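Grimmont Living Room Furniture Listings – data card

Version 2, last updated 29/01/2026

Summary

This dataset holds the text of second-hand furniture adverts from Bostermont and the villages nearby. Each record is one advert for a coffee table, side table, sofa or bookcase. It was put together to study how private sellers describe wear, size and price in their own words.

Files

listings.csv – one row per advert
terms.csv – the 103 wear terms and their spellings
splits.txt – record numbers for training and testing

Fields

id: a whole number, never reused
category: coffee_table, side_table, sofa or bookcase
title: as typed by the seller
body: the advert text, with phone numbers and street names removed
price: asking price in pounds, blank if the seller wrote "offers"
height_cm, width_cm, depth_cm: blank where not given
wear: terms found in the body, separated by semicolons

Categories

A coffee table is any low table meant to stand in front of a sofa. A side table is one meant to stand at the end of a sofa or against a wall. Sellers mix the two up quite often. We kept the seller's title unchanged and set the category from the body text, so the two fields may disagree.
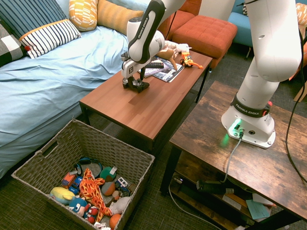 Coffee table with black metal legs, side table to the right.

Nests of tables are listed as side_table, even when the largest one is sold alone. Footstools are left out.

Collection

Adverts were copied by hand from the Grimmont notice pages in June. Repeats by the same seller were merged and the lower price kept. After merging there were more than 1000 records, of which 400 are set aside for testing.

Known problems

Sizes are unreliable. Some sellers give inches without saying so – we converted only where the unit was written down. "Solid wood" is used loosely and should not be read as a statement of material. Sofas are under-represented, as many were offered free and free items went on a separate page that we did not copy.

The Welell spelling list used in version 1 has been dropped. The Diệp list replaces it, and terms.csv must be read as UTF-8.

Use

Free for research and teaching. Please do not try to trace sellers from the advert text.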